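작업노트 / 8월 / 동아리방 2번 벤치

오후 4시 시작. 캡스톤 중간시연 준비, 과제는 천 정리 (망사천 집어서 바구니로).
팀명 Talpur로 신청서 냄. 코드 저장소 이름은 아직 Brisel 그대로, 나중에 바꿀것.

- 왼팔 영점 다시. 어제 값 그대로 쓰니까 손목이 틀어짐. 오프셋 새로 저장함
- 제어주기 200 Hz로 내림. 400은 통신 밀림, 로그에 타임아웃 줄줄이
- 그리퍼 닫힘 속도 낮춤. 얇은 천은 빠르게 닫으면 옆으로 밀려버림
- Clisier 스크립트 업뎃하고 import 에러. 경로 문제였음. 30분 날림...

시도 기록
처음 몇번은 천 가운데를 잡으러 감 → 실패. 가장자리 먼저 잡게 웨이포인트 수정하니 좀 나음. 두 팔 동시에 내려가면 손목끼리 가까워져서 위험, 오른팔 출발을 조금 늦춤. 비상정지 한번 누름 (내가 쫄아서). 학습은 2,000 스텝까지만 돌려봄, loss는 내려가는데 실제 동작은 별로. 시연 데이터 132개로는 부족한듯. 망사천 에피소드 비율도 너무 낮음.

케이블 신경 쓰임. 오른팔 보라색 선이 위로 크게 휘어서 팔 돌릴때 걸릴까봐 불안. 벨크로로 한번 잡아주자.
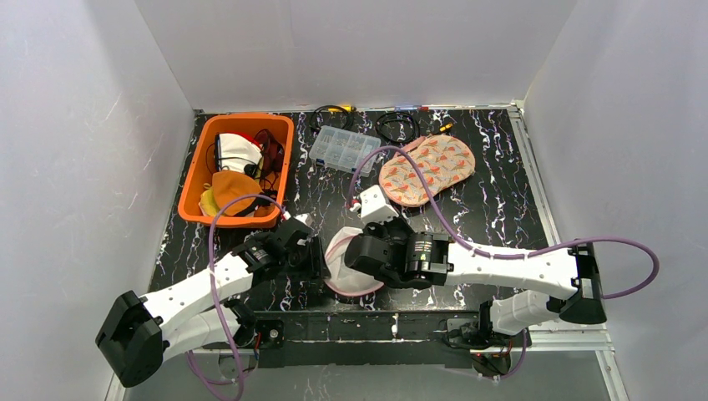

양팔 그리퍼와 망사천. 왼쪽 위 주황 바구니, 뒤쪽은 부품 정리함.

다음에 할것
케이블 고정, 팔꿈치 쪽 여유 남기고
망사천만 따로 데이터 더 모으기
Clostent 대회 규정 다시 읽기. 바구니 위치 고정인지 랜덤인지 확인!! 랜덤이면 웨이포인트 방식은 버려야됨
벤치 예약 연장 (저녁 9시까지)
오프셋 파일 백업 안했음. 나가기전에 꼭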